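**Urnico Walking Holidays Club -- Minutes of the Spring Planning Meeting, May**
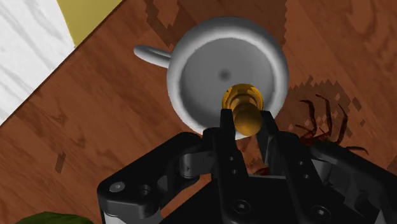
Present: Ljubica Stan (Chair), Bujar Yordanov, Lejla Ivanov, Edin Ionescu (minutes). Apologies: Roxana Hodoroagă.

**1. Previous minutes**
Approved with one correction: the return ferry was booked through Babić, not Drarkon.

**2. Autumn rail trip to Jalletti**
Mr Yordanov reported that 32 members had paid deposits. The guesthouse can take up to 40 and will hold the remaining beds until the end of the month. The quoted price is £159 per person for 3 nights, half board -- packed lunches are extra. Single rooms are to be allotted in order of payment.

Agreed: Mr Yordanov to confirm the booking and ask about a drying room.

**3. Coach from the station**
Ms Ivanov had obtained a quotation from Drarkon. Members felt that the 7.15 pick-up was too early for those travelling from the coast. Ms Ivanov to request a later time.

**4. Reserve fund**
The sum of £2000 is to remain untouched for cancellations. Proposed by Mr Ionescu, seconded by Ms Ivanov. Carried.

**5. Any other business**
The Chair asked that walk leaders return borrowed maps. Ms Hodoroagă's note on travel insurance was deferred to the next meeting.

The meeting closed at 8.40 pm.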